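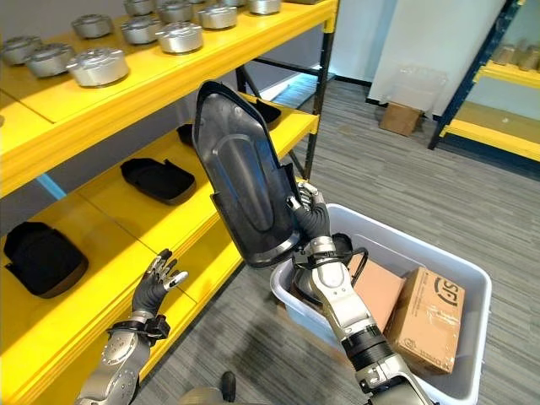
Shelf capacity sign gone after repaint, how do I work out the load rating?

Posted in: Shop and Warehouse
Sep 10, 2018
Viewed 1,686 times

We run a small parts store attached to a machine shop. In March the static shelving was stripped and repainted, and the capacity plates were painted over or thrown out. The shelving is bolted steel, bought secondhand from a dealer that has since closed. The only marking I can find is "Kragh" stamped on the inside of one upright, with no model number.

Our insurer wants a posted load limit for each shelf and for each bay. I have measured the shelves (width, depth, steel thickness) and I know the weight of everything stored on them. Can I calculate a rating from the dimensions, or do I need to load test? The heaviest items are turned parts stored directly on the shelf, not in bins. The floor is carpet over a concrete slab and the uprights are anchored.

grasavlow_stores

You can't get a defensible rating from shelf dimensions alone. The shelf panel is usually the easy part. What limits a bay is often the connection between shelf and upright, or the upright itself, and both depend on the vertical spacing between shelves. If you move a shelf up and leave a longer unbraced length of post below it, the bay capacity drops even though no part has changed.

What you need to collect:

Upright profile, with outside dimensions and steel thickness measured on bare metal. Paint adds thickness, and a fresh coat over an old one will throw off a caliper reading on thin sheet. Scrape a small patch or measure at a cut end.

Hole pitch and hole shape in the upright.

Fastener size and grade, and number of fasteners per corner. Yours may have 2 per corner or more. Check every shelf, as secondhand units often get rebuilt short of hardware.

Height of each shelf from the floor, starting with the lowest.

Whether the back and sides have cross bracing or sheet panels. Open bays behave very differently from closed ones.

Send that to the manufacturer, if it still exists, or to a structural engineer who does storage equipment. Either one can issue a rating you can post. Until you have it, treat the bays as unrated and take the heavy items down to the lowest shelf or to the floor.

Also note that published shelf ratings assume a uniformly distributed load. Dense parts grouped at mid-span or along the front lip load the shelf harder than the same weight spread evenly. If your parts have a small footprint, say so when you ask.

borico_maint

We just loaded ours until it started to sag and then wrote down half of that. Never had a problem in 3 years.

hunderano_eng

Please don't use the method in the previous reply. Sag tells you about panel stiffness. It tells you nothing about post buckling, which gives little warning, and once a panel has taken a permanent set it should be replaced.

Agree with the first answer. Two additions. When the new signs are made, show the load per shelf and the load per bay as separate figures, along with the shelf spacing the rating is based on. Without the spacing the sign is no longer valid the first time someone moves a shelf. And keep a copy of the rating letter in the maintenance file so the next repaint doesn't put you back where you are now.

Mask the signs before painting or mount them with screws so they can come off.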